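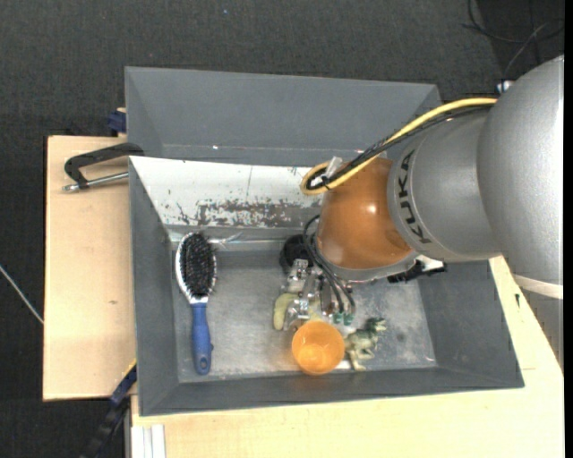 Sunday, 7:40 in the morning

Drained the second vat of hide glue. Batch 16 is the one we were worried about and it did set, but slower than batch 15 and with a skin on top that I don't like. I lifted the skin off with the flat scraper and kept it in a jar. It smells a little sour. The glue underneath smells fine.

Notes on the cook, while I still remember them:

Dry granules from Hakala, the medium grade. Soaked overnight in cold water, two parts water to one part glue by weight. They swelled evenly except for a clump at the bottom that stayed hard in the middle. I broke it up by hand in the morning and gave it another hour. Next time stir once before leaving for the night.

Heated in the double boiler. The dial on the old hot plate reads high, so I went by the probe only. Aim was 140 F. It crept up to 154 while I was on the phone with Ernbridge about the late veneer order, and stayed there for I don't know how long. Could be five minutes, could be fifteen. That may explain the weaker set. Glue that gets too hot loses strength and no amount of careful drying brings it back. The phone can ring next time.

Test joints

Made two rubbed joints in maple offcuts and two in pine, with no clamps on any of them. Left them overnight on the shelf by the window.

Maple A: broke in the wood, good.
Maple B: broke along the glue line, clean on one side. Bad. The face was planed and then sat out for days before I used it, so the joint may be at fault and the glue may be all right.
Pine A: broke in the wood.
Pine B: broke in the wood, with a patch of bare glue near one end where I think I ran short.

Three out of four, then, and one of those is only pine, which would tear if you looked at it. I would use this batch for the drawer runners and the corner blocks. I would not use it on the Pestitow chair. The back legs on that one have been glued at least twice before and the sockets are loose, so it needs fresh glue from a cook that stayed under temperature.

The Pestitow chair

Took off the last of the old glue with warm water and a stiff brush. Somebody used yellow carpenter's glue on the left rear joint at some point, and that does not come off with water. Scraped what I could reach. Vinegar, warmed up and held on with a rag, softened the rest after half an hour. There is a hairline crack in the side stretcher that I had missed under the wax. It runs with the grain and closes when squeezed by hand. Plan is to warm the wood, work thin glue into it with a palette knife and bind it with strips of inner tube. Leave it two full days.

The seat rails are sound. Old nail holes along the top edge, lots of them, from three rounds of upholstery. Filled the worst with glue and fine sawdust. The upholsterer will want something to tack into.

Sanding

Started on the tabletop for the Zamance job. Whoever did it last used a random orbit sander with grit under the pad, and the swirls show as soon as you wet the surface. Scraped with the grain first, then paper on a cork block. Went to 360 on a small corner to see what the finish would do, and it is too fine – the stain hardly took there. Go back and stop at 220 over the whole top. The corner will need to be brought back to match.

Shellac flakes are dissolving. I put them in last night and there is still sludge on the bottom of the jar. Swirl it whenever you walk past. Strain through an old stocking before use, the paper filters clog.

To do

Order alcohol, we have less than half a can.
Resharpen the card scraper, the long edge has a nick near the corner.
Cut new hide glue brushes from the sash cord. The bought ones shed.
Call Ernbridge back. They offered ash veneer in place of the walnut, and I said no, but I want it in writing that the walnut is still on order.
Move the humidity gauge away from the window. It has been reading whatever the sun tells it.

Next cook on the hot plate gets a timer and a lid. Put a strip of tape on the pot for the water level as well, I had to guess when topping it up.

Batch 17 is soaking in the crock under the bench. Stir it before you go.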